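Fotham robotics club: simulation before hardware

Ostap Panasiuk supervises the student robotics club at Fotham. This year's project, Druruno, runs in simulation only. "We train on a bedroom model because the furniture is ordinary," he says. "A dresser, a bed, a rug. The arms must work between them."

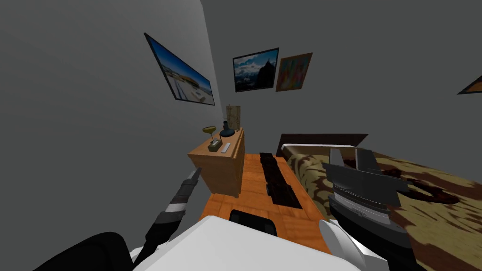
Gripper control

Zoia Kobzar wrote the gripper controller. Each test starts with the fingers open and is repeated 300 times. "I log every run," she says. "Most faults are in the approach angle."
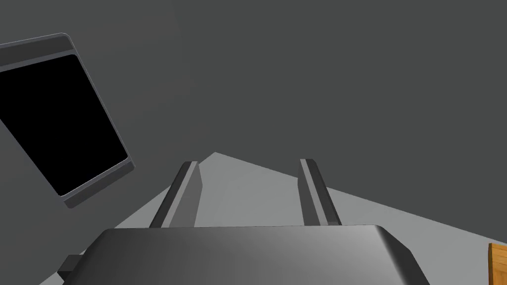
Her first version failed 47 runs. The current one fails 14, mainly where the wrist nears its joint limit. Matvii Hladun is rewriting that part of the planner and expects to test it in August.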